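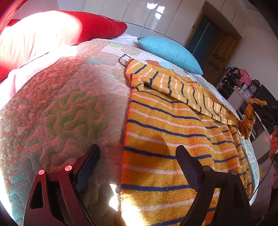

Textile notebook – January, 10:40

Folding, knits with zippers. Continued from the Clasley entry.

Item: mustard-orange sweater, thin stripes in navy and a pale pinkish white, zipper edged in matching orange. Surface fuzzy. No fiber label found, logged as wool type. Mass 492 g on the kitchen scale, zipper closed.

Surface: the quilted bed, patchwork side up. The table was rejected last time. Knit slides on the laminate and the hem creeps while the sleeves are being placed. On the quilt the stitched channels hold the fabric well enough that the body stays where it is put. Drawback is that the channels also print through a thin garment. Not a concern at this thickness.

Body width at hem, laid out without stretching: 70 cm. Pulled lightly to remove ripples it goes over that and does not come all the way back, so from now on pat flat, do not pull.

Procedure as used:

Lay the body out first, front up, hem toward you. Use the stripes as the guide. They should run straight across the lower part. If they dip toward one side, the side seam on that side has rotated and needs to be turned back under before anything else is folded. The loose vertical ripples that collect near the side can be smoothed outward with the flat of the hand, two passes.

Fold the upper section down with the sleeve laid along it. On the diagonal the stripes stand nearly upright against the ones below, so the fold line is easy to see and easy to correct. Check under the edge for a rolled bit of fabric. It makes a lump in the stack and leaves a crease if it sits for a month.

Zipper: leave it to curve. Forcing it straight puts the strain into the knit on both sides, and the Petchrat cardigan went wavy along the whole front after one season of that.

Second sleeve last. The cuffs on this type twist when the arm is turned and they will not lie down until the twist is taken out from the shoulder end. Working from the cuff only moves it up the arm.

Hangers: not for this one. Balakrishnan Pisharody still wants a trial on the padded Flisard hangers. My view is that 492 g is too much for the shoulders, but I will do one for a week with a sweater we care less about.

Storage: Wollent box, shelf 2, tissue between the zipper and the layer above. Box stands at 126 mm inside height, good for two sweaters of this bulk with the lid closing freely. A third goes in only under pressure – do not.

Open: remeasure hem width after storage. Find out whether the fuzz is wear or finish. Check the inside of a seam, where it would not have rubbed. Lint roller is nearly out.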